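Istonach Film Club > Meetings > Minutes
Print | E-mail this page

Minutes, 14 September 2023

The programme for the autumn was approved. We will show eight films in the Makia hall, and the last one is in December. Ticket income from spring was 1,824 pounds.

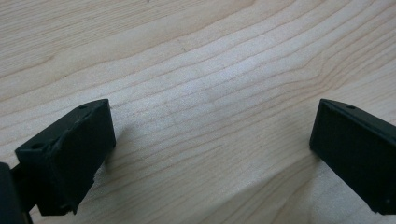

Who will order the subtitled copy of the Hisley film?
The secretary will order it from Qin, with 21 days for delivery.

The price for members stays the same.

2 comments | 0 shares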